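What the Hands Know

I've packed cords at Vomel for 13 years, and I'll admit I went a bit soft when our bench work became lessons for a robot. A person still does the job, with a black gripper in each hand, and a power strip waits on the white table with its gray cord looped every which way.

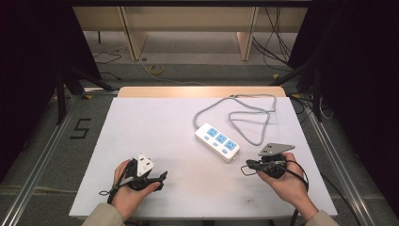
Slower, for now

Ajith Acharya misses his fingertips, he tells me, and I believe him! Closed grippers at the end of a strip are a far cry from a thumb. 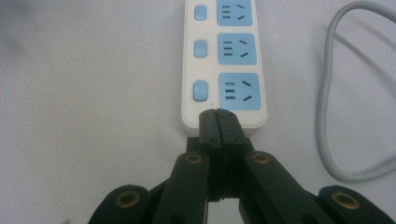

Pay the teachers

So if our habits go into the machine, I'd like our names on the payroll long after it learns them.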